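Felis 623 Storage Box – Owner's Guide
Section 4: Folding and packing on the bed
Aug 15, 2026 – by Jintana Ongart

This section explains how to fold tops, sweaters and small blankets before they go into the box. Please read Section 3 first if the box is still flat. The box must be open, with the base board pressed down in all corners.

The folding can be made on a table, but most of our customers use the bed, and the measures below are given for a bed. The base of the box is 400 mm long and 30 cm is the best height for the stack. If the stack is higher the lid will close, but the zipper is pulled too hard and in time it will open at the corners.

4.1 Preparing the bed

1. Pull the sheet or quilt flat with both hands, from the middle to the sides. It is not necessary to make the bed fully.
2. Move the pillows and cushions to the head of the bed, or to the side which you don't use.
3. Keep the finished pile on one side only. If you are right-handed, the right side is more comfortable.
4. Check all pockets and remove pins, brooches and loose hangers.

Note: A bedsheet with a large print is no problem. You can even use the print as a ruler – choose one printed character or flower and bring the collar always to the same place. With a plain sheet you can lay down a towel and work from the edge of it.

CAUTION: Do not iron on the bed. Clothes which come directly from the iron should first cool completely before they are packed.

4.2 Folding a top with stripes

Stripes are helpful for a beginner, for they show at once if the fold is straight.

1. Lay the top on the bed with the front side down. Spread the sleeves to left and right.
2. Smooth it from the collar to the hem. Do not pull the collar.
3. Fold one side to the middle, and lay the sleeve back along the fold. The stripes of the folded part should meet the stripes below.
4. Repeat with the other side.
5. Bring the hem up to the collar, then fold one more time. The finished piece should be a little shorter than the width of the box.

If the stripes do not meet after step 3, open this side again and turn the top slightly. Small differences can be left as they are. In a knitted top the stripes are often not exactly in the same height on front and back, and no folding will correct this. 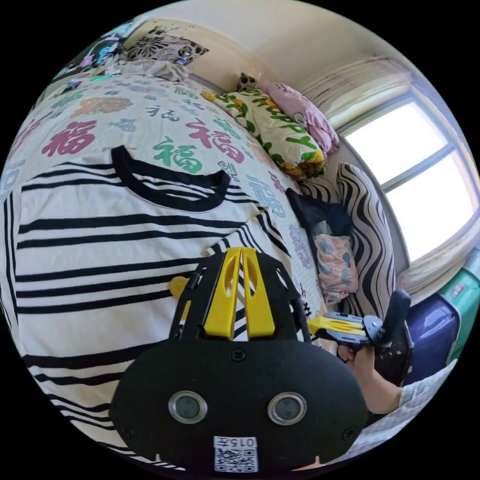

Can I fold the top with the front side up?

It is possible, and the top will not be damaged. The collar will then be hidden inside the fold, so it takes more time to find the right piece in a full box. We recommend the front side down for all tops with a collar or with an emblem on the chest.

4.3 Sweaters

A sweater needs more space than a T-shirt and it should not be pressed. Follow the steps of 4.2 with these changes:

1. Close all buttons, if there are any.
2. Fold each sleeve two times, so that the cuff lies near the shoulder. One fold is enough for thin cotton.
3. Do not fold the body in three. Fold it only once, from hem to collar, and turn the folded edge to the front of the box.
4. Put dark garments in a separate pile. Light sweaters should lie on top of dark ones, with a sheet of white paper between them if the dark garment is new.

Note: When a sweater has a small emblem on the chest, do not place a fold line over it.

Two persons can do this work together. One folds, the other holds the sleeves flat or carries the finished pieces to the box. Agree before you begin in which direction you fold, otherwise the piles have different widths and must be made again. I write this from my own experience with my husband.
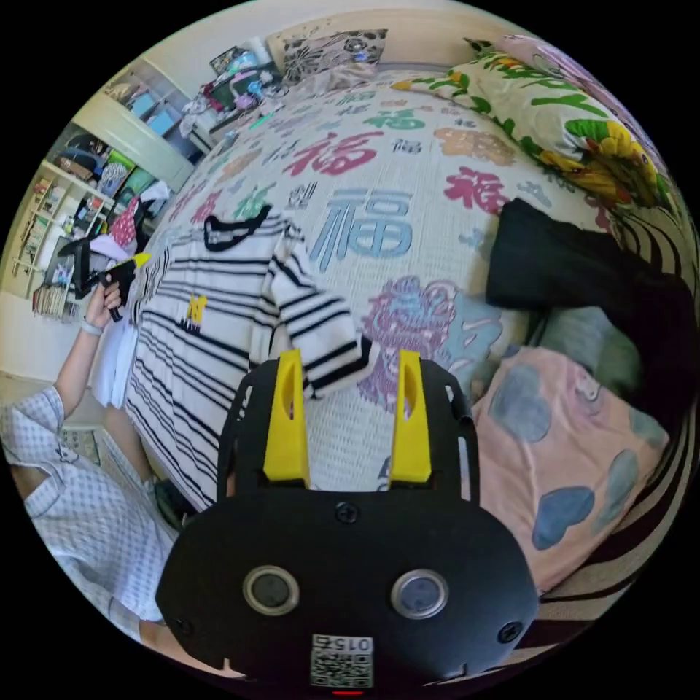
Jintana Ongart
Customer Guides, Bestard Home Storage

4.4 Small blankets

The 623 can take one small blanket, or two if they are thin. Before you start, measure the blanket when it is folded in half. If the long side is still longer than your arm can reach over the bed, please ask a second person for help.

1. Lay the blanket across the bed, not along it.
2. Fold it in half and smooth it with the flat hand.
3. Fold again, in the same direction. It is now a long, thick strip.
4. Let it rest for a moment, then press softly from one end to the other so the air can go out.
5. Bring both ends to the middle and close it like a book.

CAUTION: Do not kneel on the blanket to make it thinner. Do not use a vacuum bag inside the box. The bag takes air again after some days and can push out the side walls.

Fringes should be turned inside at step 3. If the blanket has bold stripes, the stripes can be used as fold lines, but only when they have a regular distance. With stripes of different thickness it is better to follow the edge.

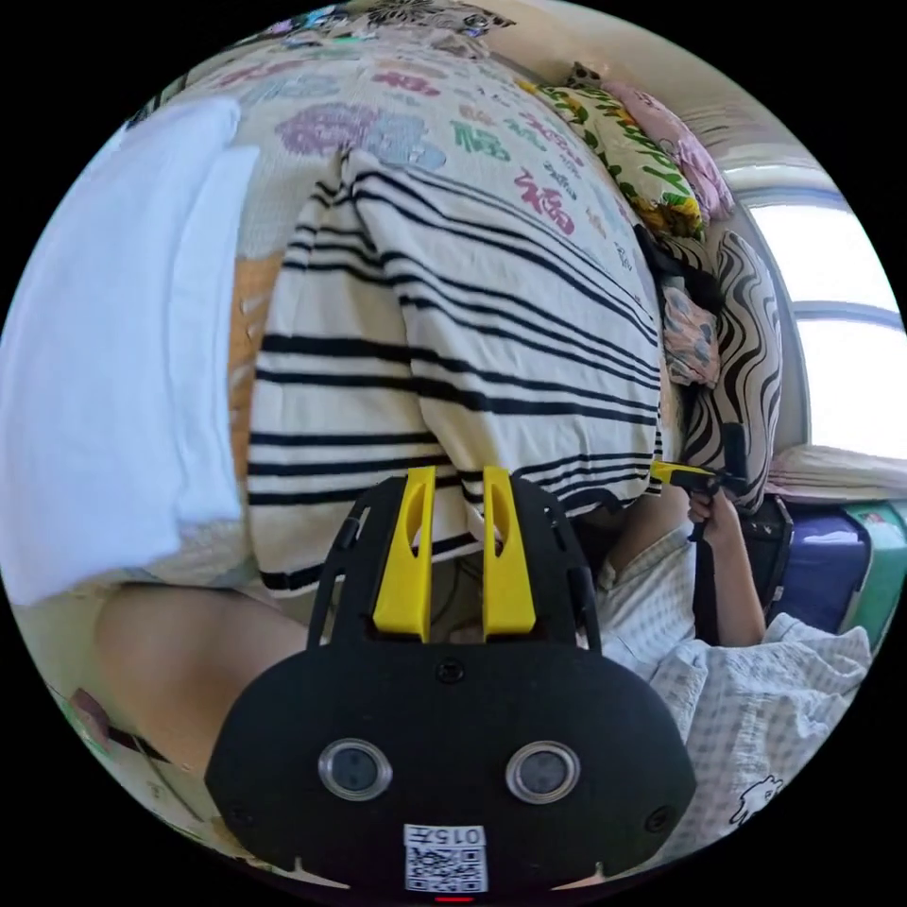 After step 5 the blanket should stand on its own for a short time without opening. When it opens at once, there is too much air in it, and steps 4 and 5 should be repeated. Thick fleece will always open a little. In this case put it into the box first, with the fold down, and fill the free side with T-shirts.

4.5 Filling the box

1. Blanket or heaviest sweater on the bottom.
2. Tops with the folded edge facing to the zipper.
3. Socks and scarves in the corners, never in the middle.
4. Close the zipper slowly, and hold the lid down with the other hand.

Do not lift a full box by the zipper puller. Use the side handles only. For stacking of more boxes see Section 5.

Note: The label pocket of boxes sold before September is on the short side. On the newer boxes it is on the long side, under the handle. The paper labels are the same for both, and replacements can be ordered from our office in Hiltodley. Thanks to Daithí Hanrahan for correcting the measures in this section.

Contact | © 2026 Bestard Home Storage, Hiltodley | Back to top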